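Aus den Projekten: Wie viele Süßkartoffeln braucht ein Greifer?

Im November hat die Gruppe in Pollitz den zweiten Teil ihrer Simulationssammlung abgeschlossen. 2811 Durchläufe sind aufgezeichnet, 2129 davon haben die Durchsicht überstanden und gehen jetzt ins Training. Im Verteiler war daraufhin von einem »Durchbruch bei der Küchenarbeit« die Rede. Ich würde das Wort gern noch eine Weile in der Schublade lassen.

Zur Erinnerung, worum es geht: Das Lernsystem, intern Vokitz genannt, soll einfache Handgriffe aus Vorführungen übernehmen. Jemand steuert den Greifer in der simulierten Küche von Hand, das Programm schreibt Bewegung und Kamerabild mit, und aus genügend solcher Mitschnitte soll am Ende ein Verhalten entstehen, das ohne Bediener auskommt. Die Küche selbst wird aus Bausteinen zusammengesetzt. Arbeitsplatte, Fußboden, Geschirr und Lebensmittel lassen sich austauschen, damit das System sich nicht an eine einzige Einrichtung gewöhnt. So jedenfalls die Absicht.

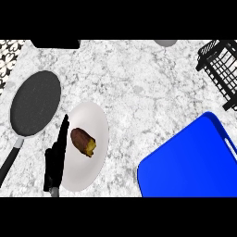

Floarea Roman
Redaktion Rundbrief, Auswertung Simulationsdaten

Ich habe mir für diese Ausgabe 134 der freigegebenen Durchläufe angesehen, am Stück und nicht nur die, die in der Präsentation gezeigt wurden. Pfanne, Teller, Süßkartoffel, ein Marmormuster darunter, am Rand noch ein Abtropfgitter und ein großes blaues Brett oder Tablett. Wer so etwas gebaut hat, darf darauf stolz sein, und die Kollegen von Preda, die die Gegenstände modelliert haben, sind es auch. Die Süßkartoffel ist sogar aufgebrochen und zeigt gelbes Fleisch. Gewogen hat sie trotzdem niemand. Ihr Gewicht ist ein Eintrag in einer Datei, ihre Reibung auf dem Teller ebenfalls, und beide Werte stammen nach meiner Kenntnis aus einer Tabelle, die ursprünglich für Holzklötze angelegt wurde.

Das stört mich mehr als jede schiefe Textur. Eine gegarte Süßkartoffel gibt nach, wenn man sie packt, und die Schale löst sich gern an der Stelle, an der man sie festhält. In unserer Simulation ist sie ein starrer Körper mit hübscher Oberfläche. Das System lernt also sehr gründlich, ein Ding zu greifen, das es in keiner Küche gibt. Ob davon etwas auf den Prüfstand in Flindness übertragbar ist, weiß bislang keiner, denn dort wurde noch kein einziger Versuch mit Lebensmitteln gefahren.

Dann die Auswahl. Verworfen wird ein Durchlauf, wenn das Ziel in der vorgesehenen Zeit nicht erreicht ist. Das klingt vernünftig, wirft aber auch alle Mitschnitte hinaus, in denen der Bediener danebengreift, zurückfährt und es noch einmal versucht. Gerade die hätte ich behalten. Ein System, dem man nur glatte Griffe zeigt, hat nach dem ersten Fehlgriff kein Vorbild mehr – und Fehlgriffe wird es geben. Meine Bitte, wenigstens 20 solcher Fälle je Aufgabe aufzuheben, liegt seit dem Sommer bei der Projektleitung. Eine Antwort kam, sie lautete »wird geprüft«.

Auch die Vielfalt ist kleiner, als die Gesamtzahl nahelegt. Andere Fliesen und eine andere Arbeitsplatte ergeben ein neues Bild, aber noch keine neue Bewegung. In vielen der Mitschnitte, die ich gesehen habe, nähert sich der Greifer dem Teller auf fast demselben Weg, vermutlich weil dieselben zwei Leute am Steuergerät saßen und sich die Sache nach einer Stunde eingeschliffen hatte. Ich werfe ihnen das nicht vor. Nur sollte man es in den Bericht schreiben, bevor jemand anders es herausfindet.

Was für die Sammlung spricht, sei auch gesagt: Die Aufzeichnungen sind sauber beschriftet, die Zeitstempel stimmen, und man kann jede Szene neu laden und von einer beliebigen Stelle aus fortsetzen. Bei der ersten Runde war das nicht so. Wer eigene Auswertungen plant, findet die Daten im gewohnten Verzeichnis unter »Vokitz 2«, den Zugang richtet die Gruppe in Pollitz ein. Bitte die Liste der gesperrten Durchläufe beachten, sie liegt eine Ebene höher und wird leicht übersehen.

Der Vergleich mit dem echten Arm ist für das Frühjahr angekündigt. Bis dahin würde ich auf Folien nur schreiben, was gemessen wurde, also die Erfolgsquote in der Simulation, und das Wort Simulation bitte nicht in die Fußnote.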